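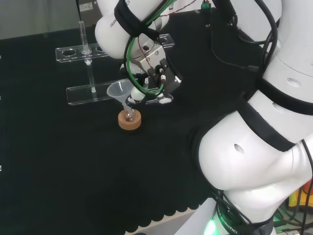 3. Resultados y discusión

3.1. Resistencia del color al lavado

El primer resultado nos sorprendió gratamente. Los mechones teñidos con Bristeo y lavados con el champú sin sulfatos de Serberg conservaron el tono cobrizo mucho mejor de lo que esperábamos, sobre todo en el tramo medio de la fibra. En las puntas la pérdida fue mayor en todos los grupos, algo lógico si se piensa que esa zona llega al tinte con la cutícula más abierta y con años de peine encima.

Trabajamos con 401 mechones de cabello natural castaño, procedentes del mismo lote, decolorados y teñidos siguiendo las instrucciones del envase. Cada mechón se lavó siete veces, con secado al aire entre un lavado y el siguiente, y el color se midió antes de empezar y después de cada ciclo. Descartados los registros con defectos de iluminación, quedaron 1.387 lecturas válidas. Las series incompletas se mantuvieron en el análisis mediante un modelo mixto, con el mechón como efecto aleatorio.

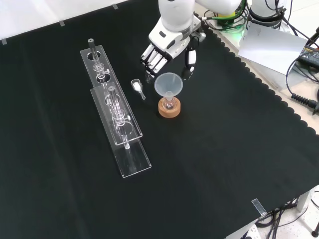 La caída más fuerte se produjo entre el primer y el segundo lavado, y esto vale para los dos champús. A partir de ahí las curvas se separan con una claridad preciosa: la del champú convencional sigue bajando, mientras que la de Serberg se aplana y apenas se mueve hasta el final de la serie (figura 3). El efecto del agua dura fue menor que el del champú, aunque apareció en los tonos más claros, donde un ligero viraje hacia el amarillo se aprecia incluso a simple vista.

Figura 3. Diferencia de color respecto al valor inicial en función del número de lavados, para el champú convencional y el champú sin sulfatos. Las barras indican el error estándar.

3.2. El papel de la mascarilla

Aquí está, a nuestro juicio, la parte más interesante del estudio. La mascarilla Fedoruk, aplicada durante 10 minutos después de cada lavado, redujo la pérdida de color también en el grupo del champú convencional - y lo hizo sin añadir pigmento, puesto que la fórmula no lo lleva. Creemos que el efecto se debe al pH ácido del producto, que ayudaría a cerrar la cutícula, pero el diseño no permite separar esa hipótesis de la simple acción de los agentes acondicionadores. ¡Queda mucho por explorar!

El acondicionador Hernov, usado como comparación, dio valores intermedios. Mejoró el peinado en húmedo tanto como la mascarilla, y en brillo la diferencia entre ambos no fue significativa. Para quien se tiñe en casa y tiene poco tiempo, es un dato muy alentador. Nos falta comprobar si se mantiene en cabello rizado, cuya fibra recibe el producto de manera menos uniforme, y con exposición al sol entre lavados.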